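October 13, 2021
Notebook, perception / planning - desk scene, free space under furniture

Picking up from where the octomap rewrite left off. The planner still refuses to put the base into the knee space of the desk, and on the runs where it agrees to go it clips the inflated margin of the keyboard tray. I spent the morning assuming this was inflation radius again. It was not, or mostly not.

State of the stack at start of day:
- Furnine branch of the mapper, head of tree, no local patches
- Brellulell planner front end, config unchanged from last week
- depth confidence cutoff 47, temporal filter on
- voxel size 2 cm near field, 4 cm elsewhere

Replayed the desk bag with the planner stubbed out and only looked at the map. The tray comes out as a solid block from its front lip back to the wall and down to the floor. The free space under it is never carved. Rays that should pass below the lip and hit the modesty panel are being dropped before they reach the integrator, so those voxels stay unknown, and Brellulell treats unknown as occupied for anything inside a furniture box. Both behaviors are correct on their own. Together they fill in the whole desk.

Looked at where the rays go. The count of returns under the desk is low but not zero. In the first 400 depth frames of the bag, 310 have usable returns on the panel behind the tray, and all of those returns are thrown out by the edge filter. The filter kills any pixel within a fixed window of a depth discontinuity. The window is set in pixels, so at close range with a near lip and a far panel it eats most of the opening. Gerd Ackermann wrote the filter for shelf picking, where this was the right thing to do. Left his version in place under its old name and added a second mode where the window scales with the depth of the near surface.

Second problem, separate. The segmentation head puts the tray and the desktop in one instance, with the label "table". The fitted box then takes its front face from the tray, so everything above the tray, up to the desktop height, counts as inside the furniture. For the arm this costs us the volume in front of the desktop edge, and that is the volume we want to reach through to get to the laptop.
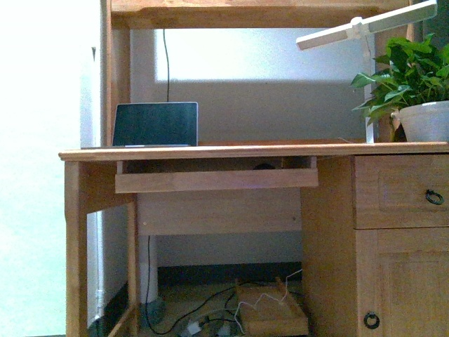 Head view, desk scene. Tray pulled out under the desktop, cables and a small wooden tray on the floor in the knee space.

What the labels should be for this view, agreed with Gerd on the phone: desktop and cabinet stay one rigid body. The keyboard tray becomes a child link with a prismatic joint, same treatment as the drawer. The door under the drawer gets a revolute joint with the axis left as unknown until we have a view of it moving. The hutch shelf overhead goes in as its own collision slab. The side post goes with the shelf.

Laptop screen: dark and glossy, as bad for depth as expected. The mapper leaves a hole there and the planner reads the hole as a passage to the wall. Put a plane fit on the bezel, with the screen polygon closed from the bezel corners. It works when the mask is clean on all four sides. If one side is missing the fit tilts by several degrees and the corner ends up in front of the desk edge. Added a check that rejects the fit when fewer than three sides have support, and falls back to a vertical plane through the bottom edge.

Lamp: the head is long, flat and white against a bright wall. Exposure on the upper part of the view is too hot and stereo gets very little texture there. Lowered the auto exposure target and the lamp head came back in the cloud, at the cost of more noise in the dark part under the desk. There is no single setting that does both. Clinico's driver supports bracketed capture, so try alternating short and long exposures and merging before the integrator. Rate drops by half. Acceptable for mapping, not for the servo loop.

Plant: leaves over the pot rim give a ragged cloud that changes from frame to frame with the filter on. Left it as a convex hull with 3 cm padding. Not worth more time.

Cables on the floor: these are the real blocker for driving the base in. The floor classifier calls black cable "floor" everywhere except where it crosses something light. Height above floor is under the noise at this range, so geometry will not save us. Ran the thin object head from the Lozano project on the same view with no retraining. It picks up the white cable arching from the small wooden tray well, the black ones in pieces. Joining the pieces with a minimum path over the mask gives something usable. For now the whole region goes in as a keep-out for the wheels and stays free for the arm. This needs two costmap layers instead of one, and Brellulell only reads one. Wrote a shim that merges them per request depending on which body is being planned. Ugly, but it is 60 lines and has a test.

Results after the filter change only:
- returns on the panel kept in every one of the 310 frames
- knee space carved back to the panel
- false free voxels at the lip: yes, a thin row along the near edge, one voxel deep

After filter change plus split tray instance:
- arm plan to the laptop hinge found, planning time 345 ms
- base plan into the knee space rejected by the keep-out, as intended
- one self-collision warning at the wrist, same as in June, still not understood

The row of false free voxels is the part I do not like. The scaled window is too small right at the lip, where mixed pixels are worst. Tried a minimum of three pixels. It removes the row but brings back some of the shadow below the tray. Two pixels leaves half the row. Leaving it at three and padding nothing, will compare on the drawer bag, where the edge is sharper.

Also noticed that the temporal filter holds the old tray position for a long time when the bag is looped, because the clock jumps back and the decay term goes negative. Only affects replay. Clamped it to zero, one line, pushed.

Open:
- joint limits for the tray. Currently a guess from the box depth. Needs a closed view and an open view of the same desk.
- small dark rounded thing in the gap behind the tray, possibly a mouse. Detector gives it nothing. If the tray model is going to be closed by the arm, contents have to be carried along with it in the map.
- ring pulls on drawer and door. Detected as one class, good, but the grasp frame is rotated 90 degrees on the door pull. Check the annotation convention before touching code.
- two-layer support inside Brellulell proper. Opened a ticket, the shim stays until then.
- bracketed capture: ask Gerd whether the timestamps are taken at start or middle of exposure. The merge depends on it.

Branch is desk-unknown-space, config saved next to the bag. Do not rebase it onto the Furnine head yet, the edge filter test has a hard-coded path in it.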